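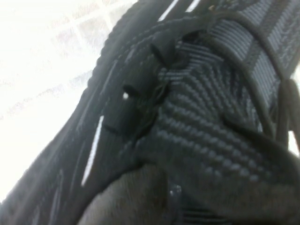

Loose laces are where the Plodero packing fault begins, and it's a lovely fault to study! The task sounds trivial: lift a shoe, put it in a carton, let go. Now think about it from the wrist camera's side. With a black lace lying across a ribbed black tongue there is hardly any contrast to work with, and the software (Bolard, version 2) has to decide what is shoe opening and what is only cord. On the Titside line it got this wrong 11 times in a trial of over 1000 picks.

**What went wrong**

- The planner took a lace loop for the rim of the collar.
- The finger closed on cord, and the force reading looked like a good grip.
- On release the lace stayed caught, so the arm dragged shoe and carton along with it.
- The drag alarm was set too high and stayed silent.

I love that third step — every sensor was telling the truth and the cell was still unsafe. Keep it in mind for the December paper.
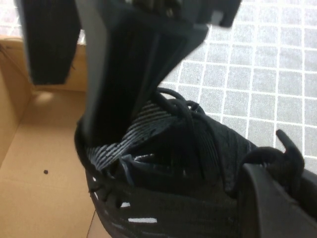 **Why not simply grip harder?**
Extra force does nothing for a finger that is holding the wrong thing. It pulls the lace tighter and makes the drag worse when the arm moves off.

**The fix at Titside**

After each release the arm now backs off slowly and checks the wrist force. Any pull left over means stop, open wide, and call the operator. Nobody reaches into the cell until the Shek interlock shows green.

*Before next time:* sketch the release sequence as a state diagram and mark where you would put the check.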